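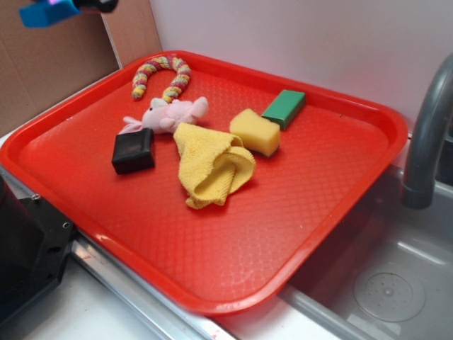
Tant qu'il faudra repasser derrière, ce n'est pas du ménage, estime une lectrice de Stindier. Chez Sistico, on ne la contredit pas. Vider un plateau au bord de l'évier – une éponge, un chiffon jaune en boule, une petite peluche rose – reste un exercice lent. La machine y passe 14 minutes, et il faut l'aider sur le tissu, dont la forme change à chaque prise. Judwood annonce un bras à 3000 euros pour octobre. La vaisselle n'est pas au programme.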